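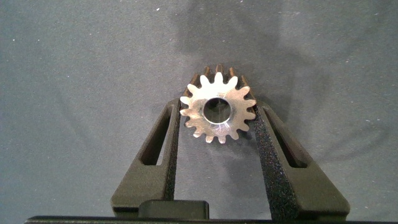 Fifteen-tooth spur gear with a machined face and plain round bore.

Parts notes: identifying and replacing a small spur gear

Several readers of the Nindelari newsletter have asked how to match a loose metal gear to a drive when the original drawing is missing. The procedure below is the one used on our own bench for the feed drive of the Homus bench winder. It applies to any straight-toothed gear with a plain bore.

Start with the tooth count. Mark one tooth with a felt pen, go once around the rim and return to the mark. On a gear of this size it is easy to drop a tooth or count one twice, and the error carries into every figure that follows. The feed drive pinion has 15.

Next, measure the outside diameter across the tips. With an odd count there is no tooth directly opposite another, so a caliper laid across the gear reads low. Take the radius from the bore wall to a tooth tip, add half the bore diameter, and double the result. Repeat at three positions. If the readings disagree by more than a few hundredths of a millimeter, suspect worn tips or a bore that is no longer round.

For a metric gear with standard full-depth teeth, divide the outside diameter by the tooth count plus 2. The answer is the module. It should land close to a standard value; if it falls between two, check for an inch-series gear or a profile-shifted one before ordering anything. Small pinions are often profile-shifted to avoid undercut, and the outside diameter alone will mislead you. 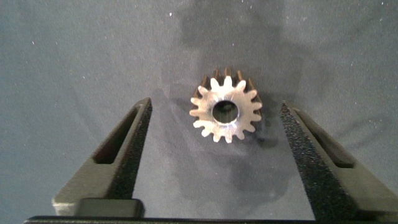 Bore condition decides whether a used gear goes back in service. Wipe the bore clean, hold the gear up to a lamp and look for scoring, then try it on a shaft of known size. It should slide on under hand pressure without rocking. For inspection, lay the gear face up on a soft cloth. Gray felt is suitable, and the bright rim of the bore stands out well against it. The contrast between a silvery face and dark bronze tooth flanks is a matter for closer inspection and does not by itself identify the alloy or a coating. Check the flanks under a loupe for pitting near the pitch line and for a step where the mating gear stops short of the full width.

A gear that passes is degreased, dried and bagged with a paper tag showing tooth count, module, bore and face width. Do not write on the face with a scriber. A raised burr there will hold the gear off its shoulder and shift the mesh.

When refitting, set the backlash with the shaft turned through a full revolution and adjust at the tightest point. Run the drive unloaded at 265 rpm for a few minutes, then listen for a once-per-turn tick, usually a nicked tooth. Recheck the set screw afterward.

Service interval for the Homus feed drive remains 2,000 hours. The Serra version uses the same center distance but a wider gear, and the two are not interchangeable.

Replacement pinions are listed in the Cinunano parts sheet on page 3. Orders received by noon on Saturday go out with the next shipment. Include the bore size with the part number.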